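Can a Robot Do Your Laundry Yet?
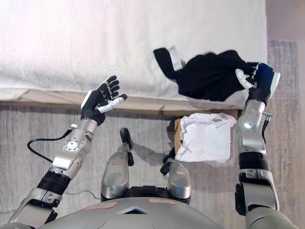

A robot's right hand grips a piece of black clothing. Its left hand is open.

Maybe you have seen a video of a robot folding a shirt. The shirt goes flat, the sleeves go in, and there it is, a neat square. People write "Take my money!" underneath. Should they?

Before you give up on learning to fold your own T-shirts, let's ask some hard questions.

Why is a shirt so tricky?

Think about a coffee mug. If you pick it up by the handle, it is still shaped like a mug. A robot can learn what a mug looks like from the front, the side and the top, and then it has a pretty good idea of what to grab.

Now drop a shirt on your bed. Pick it up and drop it again. You got a different lump, didn't you? A shirt can land in so many ways that you could never list them all. The collar might be on top or buried in the middle. One sleeve might be inside out.

Dark clothes can be extra hard. Cameras find edges by looking for places where light and dark meet. On a crumpled black shirt, the folds are black and the shadows between the folds are nearly black too. You would have trouble as well if you couldn't feel the cloth.

And feeling is a big deal. Close your eyes and rub the bottom of your shirt between your finger and thumb. You can tell if you are holding one layer or two. Many robot hands can't tell that very well. Some have touch sensors in the fingertips, but your skin is still far ahead.

Robots already build cars. Isn't laundry easier?

It's easier for you. A factory robot that welds car doors has its whole world arranged for it. The door arrives in the same spot, facing the same way, every time. If somebody moved the door a few inches, a simple welding robot might weld the air.

Your house is not arranged like that. There are socks under the couch and a cat on the towels. A home robot has to deal with whatever it finds, and it has to do it without stepping on the cat.

What should I look for in a robot video?

Videos are where you need to be a detective. Let's say a company called Utach puts out a video of a robot folding laundry. Try asking these things:

Is the video sped up? Look for a small "4x" in the corner. That means the robot is really four times slower than it looks. Something that takes 2 minutes on your screen took 8 minutes in real life.

Is a person steering it? Sometimes a human in another room is moving the robot's arms by remote control. That can be a good way to teach a robot, but it doesn't show that the robot can do the job alone.

How many tries did it take? A video can show the one good fold and leave out all the bad ones. If a robot tried 200 times and you only saw the best try, you haven't learned much.

Who set things up? Look at where the clothes start. One shirt laid out on a clean surface is a lot easier than a full basket dumped on the floor.

What about a still photo? It tells you even less. Look back at the picture at the top of this page. The robot has hold of the clothing, and part of it is lifted off the white cloth underneath. Did it get folded? You can't find out from a photo, so don't guess.

So can they do it or not?

Some robots can fold some clothes, some of the time. That's a real achievement, and it took many years of work. But doing the laundry is much more than folding. You have to collect it, sort it, check the pockets, load the washer, move the wet stuff, match the socks and put everything in the right drawer. Then you do it again next week with different clothes.

Until a robot can do all that in an ordinary messy house, with nobody standing by to help, I'd say the answer is "not yet." If an ad tells you something different, ask to see the whole video with no cuts.

Try it yourself

Put on a pair of thick winter gloves. Ask a friend to drop a T-shirt on a table in a heap. Now fold it, using only your thumb and one finger on each hand. Time yourself.

Next, take off the gloves and use all your fingers. How much faster were you? What did your hands do that you didn't have to think about?

Words to know

Sensor: a part that lets a machine notice something, such as light or pressure.

Remote control: steering a machine from somewhere else.

Skeptic: a person who wants good evidence before believing a claim.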